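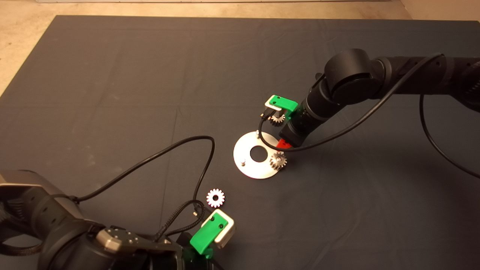

Gear plate, two-arm bench – June 29, 2025

Back on the planetary job in the Skirncombe shop. Goal for the session was the same as last time: right arm puts the metal spur gears on the pegs of the round plate, left arm deals with the white gear. Both driven from the Dolus script, no hand guiding.

Settings at start:
Approach height over peg 40 mm
Final descent 10 mm, slow
Grip force on the right at the low setting, left one step up
Dwell before release 300 ms

The plate is still not fixed down. It sits flat on the gray mat and friction does most of the work, but if a gear comes down off center the plate walks, and then every peg position after that is wrong by the same amount. I re-taught the pegs twice before giving up and adding a check move between gears. It costs time but the log is much easier to read.

Metal gears seat well when the bore is square to the peg. When they tip they hang on the edge and the arm keeps pushing until the force limit trips. Lowering the limit helped. I also tried a small circular wiggle on the way down, two turns, and that got most of the tipped ones to drop. Left it in as an option, off by default, flag is in the Prelent config near the bottom.

White gear is a different problem. It is light and it lies low, so the left fingers either pinch the mat with it or close over the top. Best results came from setting the grab height by touch first and backing off a hair. Not happy with that as a permanent fix. A thin ring to raise it would do, if someone has the lathe free.

Cable on the right arm needs another look before longer runs. There is enough slack for the reach, but when the wrist turns past half the loop comes down toward the gears. Retie it higher.
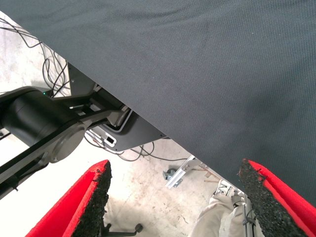 Log has 559 lines for the session, which is nearly all check moves. I cut the print level down afterward, so do not be surprised if the next file is short. The older behavior is one switch away.

Rubber pads: still the Rustad sheet, cut by knife and glued. Edges are rough and I see no reason to redo them until one lifts. If you do replace a pad, re-zero the fingers, the thickness is not the same from piece to piece.

To do:
Dowel or clamp for the plate
Raise ring for the white gear
Retie right cable
Tidy the floor wiring before August, when the bench has to move to the other wall
Copy the peg positions out of the script and into their own file

Peg positions from the last good teach are saved under today's folder. Use those, the ones in the main folder are from before the plate moved.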